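Startseite Forum Neue Beiträge Mitglieder Anmelden
Suchbegriff eingeben Suchen

Handgreifer fürs Küchenprojekt: kaufen oder mieten?
Drucken | Per E-Mail senden

branenon_k
Guten Tag, wir planen das Budget für Aufnahmen in Küchen. Angeboten ist der Greifer von Hollura für 800 Euro pro Stück, wir möchten 3 nehmen. Ist das vernünftig?

grecu13
Ich würde zuerst 2 kaufen und das restliche Geld für Fingerpads behalten. Diese sind bei uns das Teil, welches man am meisten nachbestellt.

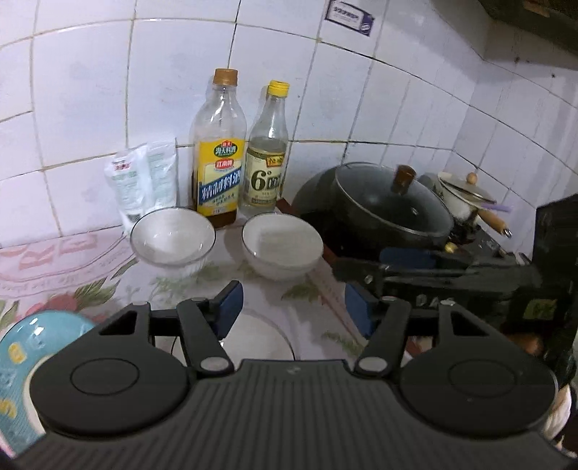
Offene Backen vor zwei weißen Schüsseln, rechts der Wok

Truneck
Da bin ich nicht einverstanden, grecu13. Ohne Reservegerät steht die Arbeit still, und die Lieferung hat bei mir 13 Tage gedauert. Pads kosten dagegen wenig.

branenon_k
Danke an beide. Gibt es die Pads auch schmaler? Für dünne Schüsselränder wäre mir das wichtig.

grecu13
Ja, aber nur auf Anfrage. Bitte gleich mit ins Angebot schreiben lassen.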